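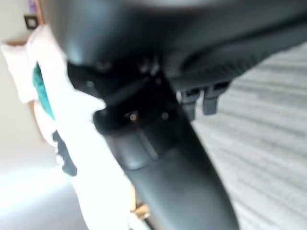
Farwood Open Bench

The Farwood Open Bench is a yearly public demonstration of robotic handling held in March at the Ferkthorpe workshop in Farwood. Visitors watch manipulator arms carry out short handling tasks at close range, and may operate one of the arms under supervision. The event is organized by the workshop's manipulation group, led by Reshma Zulu.

Background

The Open Bench grew out of private visits arranged for suppliers and local engineering classes. Khoa Phan, then responsible for the test cells, proposed replacing these with a single day on which the cells would run their normal work in public. The first edition used one arm and a borrowed meeting room. Later editions moved to the main hall, where 6 stations are laid out along the north wall.

Attendance at the most recent edition was 747, the highest to date. Entry is free, but the operator sessions require a ticket, and 123 tickets were issued.

Equipment

The arms carry electric grippers with black housings. On the gripper design used for close-range work, each finger joins the housing at an angular bracket held by screws. The finger has a recessed channel running along its face and ends in a broad, rounded tip. The rounded tip is intended for soft or uneven items, which a narrow tip tends to crease.

A small camera at the wrist looks along the gripper toward the work. Its view is sent to a monitor beside each station so that visitors standing behind the barrier can follow the approach. The short distance between lens and gripper means that the finger fills much of the picture and is often out of focus. Operators are taught to judge the final approach from the position of the finger against the surface behind it. Bright items can wash out on the monitor under strong light, and exposure is locked before each run to keep the view steady.

Demonstration format

Each run lasts 10 minutes and follows a fixed order. The operator homes the arm, states the task aloud, and performs it once at reduced speed and once at working speed. Failed grasps are not edited out or restarted. The arm is returned to its home position and the attempt is recorded as a miss on the station sheet.

Tasks are drawn from a set known as the Ninh list, named after the project for which it was written. The list covers lifting, turning, stacking, and placing, with separate entries for rigid and deformable items. Hạnh Bạch revised it to remove tasks that depended on a particular table height.

Operator sessions

Ticket holders receive a short safety briefing from Lộc Lương and then guide an arm by hand controller. Speed and grip force are limited in software. A staff member holds the stop switch throughout. Sessions begin at 11 a.m. and end at 3 p.m., with a break while the grippers are inspected for loose fasteners and worn tips.

Reception

The Mostwood Bulletin described the event as "slow, noisy, and worth the trip." Casimiro Aguirre, who teaches controls at a nearby technical school, has criticized the sound level in the hall and the lack of printed material on grasp planning. A leaflet was added the following year.

Related articles
Ninh list
Ferkthorpe workshop
Wrist-mounted camera
Parallel gripper
Hand controller

This site uses cookies to remember your reading preferences. Accept | Settings

Contact | Copyright and reuse | Back to top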